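Keeping the grippers honest
7/2/20

Tiina Heiskanen looks after the hand-held grippers at Vasel's Bulville site. The people who use them carry them into bedrooms and fold clothes with them, shift after shift, and when the tools come back they go on her bench. She has done the job for two years. Before that she repaired sewing machines in Lotstead, and she says the work is closer than people think.

"It's screws and wear surfaces," she says. "Something rubs on something else, and after a while it doesn't grip the way it did. You find out where and you fix it."

The part she replaces most is the pad on the inside of each finger. She changes pads in pairs, even when one of them still looks good. With one new pad and one old one, she says, the cloth creeps toward the new side as the fingers close, and the person holding the tool starts twisting the wrist to make up for it.

"Then you've got a bad habit and a bad pad. The pad takes me four minutes. I can't do anything about the habit."

Her first check is by eye. She closes the fingers slowly over a strip of cotton and looks at the light between the pads. If she sees a wedge of it at the top or the bottom, a finger is out of line, and she backs off the screws at the base and seats it again. She does them up by hand, a little on one side and a little on the other. Her colleague Dario Pace used to do them with a powered driver.

"We had words about that," she says. "He's very good now."

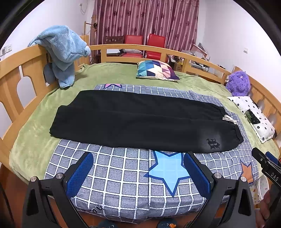 Lint is the other steady job. Fleece and plush are the worst for it, and the fibers work down into the texture of the pad until the surface is nearly smooth. Heiskanen uses a stiff nylon brush, dry, always along the finger from the base to the tip. She tried alcohol wipes early on and gave them up when the edges of the pads began to lift.

"Brush it every time you put it down for a break. I've said that to everybody. Half of them do it."

She keeps a paper log for each tool, with the date, the pads fitted and whatever the user complained about. Assunta Morelli, who runs the schedule, would like it moved to a spreadsheet. Heiskanen has agreed to copy it over once a month – the paper stays on the bench.

Dark clothing gives her a different kind of complaint. Someone folds black pants and reports that the tool is slipping, and on the bench she finds nothing wrong with it. She now asks what the garment was before she takes anything apart. Smooth fabric over a soft mattress gives way under the fingers, she says, and people close too early, before the tips are under the layer they want.

"So I hand it back and say, go lower. Sometimes that's the repair."

There are 25 tools on her shelf and she would like a few more, so that a set could rest while the glue on new pads cures overnight. The order has gone to Cordeiro, the supplier. She was still waiting for a delivery date when we spoke.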